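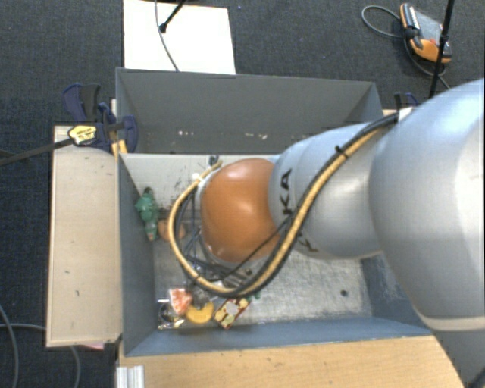

Slide 1. Morning all. Mon 9 September, Wumstead. Say name, say Tetik, thank Ha-rang Woo for the slot. 20 mins incl. questions so get going.

Slide 2. Why house rules at all. Standards tell you to do a risk assessment, they don't tell you which side of the cell to stand. That bit is ours. 87 near misses logged since June, 53 of them hands in the bin. Pause here. Let them read it.

Slide 3. Cables and hoses. Hose runs along the outside of the arm so it needs slack at every joint, but not so much it snags the bin wall. Check ties at start of shift. Ends of ties trimmed flush pls (ours aren't always, own up).

Slide 4. Fixing the bin. Clamps, always. Bin shifts a bit, arm doesnt know. Mark the position, check the mark.

Slide 5. Floor round the cell. Loose leads, paper, handhelds: same rule, off the floor or outside the line. Vukčević site does a walk round before power on, takes them 7 minutes. Copy that.

Slide 6. Reaching in. Stop, lock, then reach. Even for one dropped toy. ESPECIALLY for one dropped toy. Tell the Unen story if time, short version.

Slide 7. Scrapes on the bin. Log new ones. Roughly 2,000 picks between inspections at the momment, want to bring that down. Ask room what they do.

Questions. Handouts by the door, sign the sheet.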